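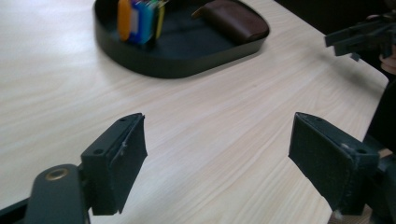 # mavel-grip-compare

Recordings and notes from our comparison of two finger pads for the Mavel hand-held gripper. The work was done in the Ilenska lab in March, and this card was last edited on 19 April 2022.

We wanted to know one simple thing: does a felt-like pad hold small table items better than the smooth pad that we used before? The gripper body, the camera and the operator instructions stayed the same for both.

## What is inside

| Folder | Pad | Episodes |
|---|---|---|
| `felt/` | dark, fuzzy surface | 168 |
| `smooth/` | molded, no texture | 50 |

In total there are 218 episodes. The smooth set is smaller than we planned. The pads of this type began to peel and we had no spare ones.

Each episode folder contains:

- `wrist.mp4`, the video from the camera on the gripper
- `width.csv`, the opening between the fingers, in millimeters
- `meta.yaml`, with pad type, operator code and result

## Task

The operator works at a light wooden table. On the table there is a shallow black tray. The items are small things of the kind which people keep near a computer, for example a brown leather pouch or something colorful that stands on its edge. The operator takes one item from the tray, puts it on the free part of the table, and then returns it.

In many episodes a second person is also present with a black gripper. Please do not filter these episodes out by mistake, they are valid.

## How to load

```
from mavelgrip import load
eps = load("felt", split="train")
```

The loader was written by Marchuk group and needs Python 3.8 or newer. If you use the Omer controller, set `width_unit="mm"`, otherwise the values will be read as meters and the replay will stop at the first step.

## Known problems

- Lint sticks to the felt pads, mostly on the edges. We did not clean them between episodes, so the amount is not constant.
- The green fingers are attached with screws. In 2 sessions a screw became loose and the finger turned a little. These sessions have `finger_check: bad`.
- Items far from the camera are often blurred. We do not recommend this data for reading text or for color matching.
- `result` is marked by the operator and was not checked by another person.

## Mounting

Remove the old pad completely before you glue the new one. Close the fingers by hand and look if the pads meet flat. After this run `calib_width.py` with the gripper fully open, then fully closed.

## Contact

Solomiia Prokopenko keeps the data and answers questions about it. Corrections to `meta.yaml` are welcome as pull requests, one session per request please.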